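# Fewer examples, but better ones

When people ask me how much data a learning system needs, they expect a big number. At Dirnico we once collected 3000 examples for one small task, and the arm still hesitated over anything thin and curved.

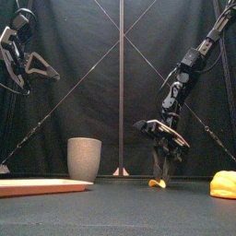 I blame our hurry. We kept the same start, the same angle and the same speed, so the system saw one example many times. For the Rustmont project we recorded only 309, and I watched each of them again before it went in. Some 30 were thrown away – a boring job, and I would defend every minute of it.
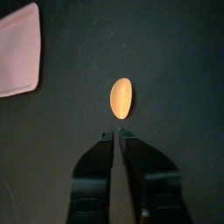
*The fingertips near the yellow piece, from the wrist camera.*

My colleagues say that 1000 careless examples cost less than 309 careful ones. This may be true on the invoice. But somebody must later find out why the arm fails, and this work is also paid by the hour.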